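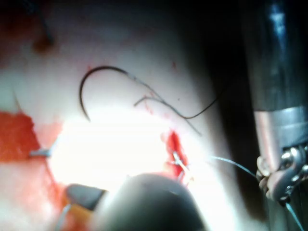

Teleoperation Group, Hollivell site: minutes
Posted November by Lesia Onyshchenko
4 comments | 2 shares

Started at five past nine, once everyone had agreed which link was the real one. Pei-shan Tu in the chair. Dal Bello sent apologies and a long agenda item, which was moved to next time.

1. Last minutes
Accepted. Pei-shan asked that "the robot sulked" be changed to "the controller timed out." Changed, with regret.

2. Demonstration count
We hold 328 suturing demonstrations, all driven by hand from the console. The target for Kultby was agreed in spring by people who have never tied a knot through a console. Lesia will send them the real number and a polite paragraph.

3. What counts as one demonstration
Long discussion. Pei-shan wants each recording to run from picking up the needle to letting go of the cut thread. Lesia wants needle passes and knots filed separately, as the model learns one and makes a mess of the other. Settled on separate files with a shared label. Operators will mark the split with the foot pedal and try to do it on purpose.

4. Wrist views
Glare is still washing out pale tissue in the middle of the picture. Thread can be followed on either side of it, but labelers are guessing in between. Guesses will now be marked as guesses. Flulow's lighting patch is to be tried on 60 recordings before anyone praises it. Knots with short cut ends are the easiest thing to label, and everyone would like more of those.
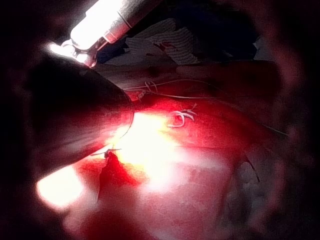 5. Operator hours
Sessions are capped at 90 minutes. Pei-shan noted that her own last session was longer and that she did not wish to discuss it. Hand scaling stays at its current setting until the new operators stop oversteering.

6. Actions
Lesia: Kultby email, labeling note.
Pei-shan: pedal instructions, one page, no diagrams of feet.
Dal Bello: a shorter agenda item.

Next meeting Saturday, over objections.

Get these minutes by email. Unsubscribe at any time.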